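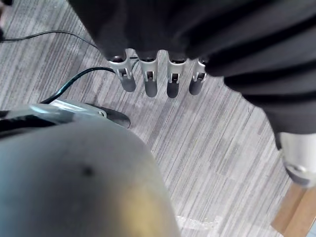 Re: [henamik-dev] wrist view segmentation, own fingers labeled as background

List: henamik-dev
From: Marlina Wuisan
Time: 14:20

> On the February branch the self mask still drops out when the hand
> is under cloth. With the palm hidden, the kinematic mask and the
> learned mask disagree and the planner falls back to "unknown".
> Is this the Latuheru calibration again, or the segmenter? I would
> like to know before I touch the collision margins.
>
> Attached one wrist image from the run.

It is the segmenter. I reran your log with the kinematic mask alone and the projected links land on the fingers. Calibration is fine, please leave the margins where they are.

What fails is the connected-component step in Cuteck. It seeds from the palm and grows outward along the links. In your image the black fabric covers the palm and the top ends of the four silver fingers, so there is no seed. All four get dropped together, even though the learned mask has each of them with good confidence down to the dark tips.

Two other things go wrong in the same image:

1. The large gray finger at lower left is close to the lens and out of focus. The learned mask gives it up as floor on the lower right side, where the surface goes lighter and yellowish. Training crops had almost no defocus. I would not try to fix this with a threshold. The near-field links should come from kinematics only.

2. The two thin cables on the carpet. One ends up near the base of the leftmost finger, and the grow step would happily walk along it if you lowered the seed threshold. I tried that first. The carpet stripes also give it short false bridges, so a bigger closing kernel makes things worse.

Proposed change, in cuteck/selfmask:

- seed per link from the projected joint centers, palm no longer required
- accept a link if the learned mask overlaps its projection by the existing ratio
- links nearer than near_clip skip the learned mask
- cloth is its own class and never merges into self, including where it drapes over a finger

The last item changes behavior for anyone who reads the mask as binary. Clomow does, in the grasp scorer. I have a shim for it, but it should be removed after the next tag.

Test set is 298 images from cloth runs, with the palm hidden in all of them. The current code returns a usable self mask for 90. With the patch it is 264. The rest are mostly cases where the fabric covers the fingertips too, and there I think "unknown" is the right answer. I did not retrain anything.

The planner side needs one edit. It waits 700 ms on "unknown" before it replans, and that timer restarts on every new mask - so a flickering mask can hold the arm indefinitely. Please make it count from the first "unknown" and clear only on a valid mask.

Open question: the white joint on the right, under the hem. My link table has no entry that projects there. Can you send the URDF you ran with? If it differs from the one in the repo, the overlap numbers for that side need to be redone.

Patch is on selfmask-per-link. Not rebased yet.

Marlina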